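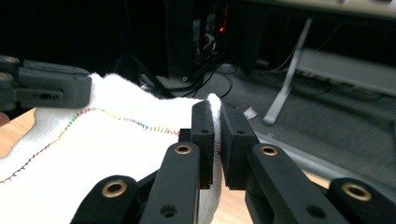
Anlage 1: Handtuchkante zwischen den Fingerbacken, Ansicht der Greiferkamera

Vorgang: Greifereignisse werden bei Frottee nicht erkannt
Eröffnet: 17. Dezember 2019
Meldende Stelle: Datenerfassung, Standort Erkurdale (Leonie Lehner)
Bearbeitung: Urs Bühler, Verena Kuster
Priorität: hoch
Status: gelöst, Nachkontrolle offen

Beschreibung der Störung
Bei der Aufzeichnung der Aufgabe «Handtuch falten» mit den handgeführten Greifern verwirft die automatische Vorprüfung einen erheblichen Teil der Episoden mit dem Vermerk «kein Griff erkannt». Die Bildströme sind vollständig und die Zeitstempel fortlaufend. In den betroffenen Aufnahmen ist der Stoff zwischen den Backen jeweils deutlich zu sehen. Vom letzten Block mit 500 Episoden kann deshalb zurzeit nur ein Teil an das Training übergeben werden.

Das Verhalten tritt ausschliesslich bei Frottee auf. Die im September mit glatten Tüchern aufgezeichneten Episoden sind nicht betroffen.

Prüfung 1: Arbeitsplatz und Aufnahmeablauf
Die Ausgangslage entspricht der Vorgabe. Das gefaltete Tuch liegt längs auf dem Tisch, je ein Greifer wird an die hinteren Ecken geführt. Das weisse Gestell verbleibt während der gesamten Episode dahinter auf der Tischplatte. Die bedienende Person wurde gebeten, die Greifer vor dem Zufassen kurz ruhig zu halten. Eine Änderung der Erkennungsrate ergab sich dadurch nicht.
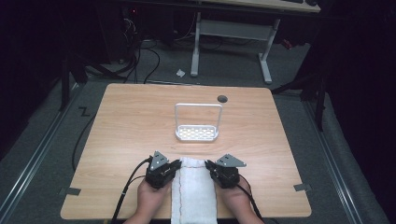

Anlage 2: Beide Greifer an den Ecken des gefalteten Tuchs, Kopfkamera

Prüfung 2: Öffnungsweite
Die Nullstellung beider Greifer wurde neu eingelesen. Leer geschlossen melden beide den Sollwert. Die Vorprüfung wertet einen Griff erst dann als solchen, wenn die gemeldete Öffnungsweite unter 4 Prozent fällt. Mit einer Lage Frottee bleibt der Wert bei 7 Prozent stehen, auch bei festem Zudrücken. Der Stoff verhindert demnach das Erreichen der Schwelle, und das Ereignis wird nicht gesetzt.

Prüfung 3: Vergleich von Bild und Messwert
Frau Kuster hat verworfene Episoden einzeln durchgesehen und die Greiferkamera neben die Kurve der Öffnungsweite gelegt. Wo eine Stofffalte im Spalt eingeklemmt ist, zeigt die Kurve ein Plateau oberhalb der Schwelle – die Kamera und der Sensor widersprechen sich somit nicht. Die bunte Ziernaht wurde als Ursache ebenfalls erwogen und ausgeschlossen; die Vorprüfung verwendet keine Bilddaten.

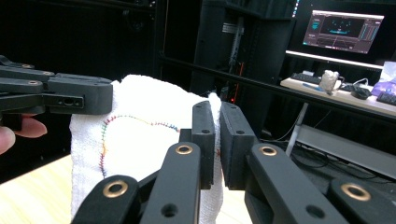
Anlage 3: Eingeklemmte Stofffalte; zweiter Greifer links oberhalb des Tuchs

Massnahme
Die feste Schwelle wurde für sämtliche Textilaufgaben deaktiviert. Ein Griff gilt neu als erkannt, wenn die Öffnungsweite nach einer Schliessbewegung während einer Mindestdauer unverändert bleibt. Die Regel wird je Greifer getrennt ausgewertet, damit einseitige Griffe erhalten bleiben. Die Rohdaten wurden nicht verändert.

Hinweis an die Datenerfassung: Verworfene Episoden sind bis auf Weiteres nicht zu löschen und nicht neu aufzunehmen. Der Bestand von mehr als 3.000 Episoden wird zentral nochmals geprüft.

Rückmeldung L. Lehner
Neue Regel am Arbeitsplatz eingespielt, Testaufnahmen mit Frottee werden angenommen. Eine Episode ohne Griff wurde absichtlich aufgezeichnet und korrekt verworfen.

Offen
Abgleich der Regel mit dem Standort Sketdale (zuständig: U. Bühler). Der Vorgang wird nach Abschluss der zentralen Prüfung geschlossen.

Kategorie: Datenerfassung > Handgeführte Greifer > Vorprüfung

Ähnliche Vorgänge
Zeitversatz zwischen Kopfkamera und Greiferkamera
Nullstellung geht nach Kabelwechsel verloren
Export nach Vakden bricht bei langen Episoden ab
Benennung der Textilaufgaben vereinheitlichen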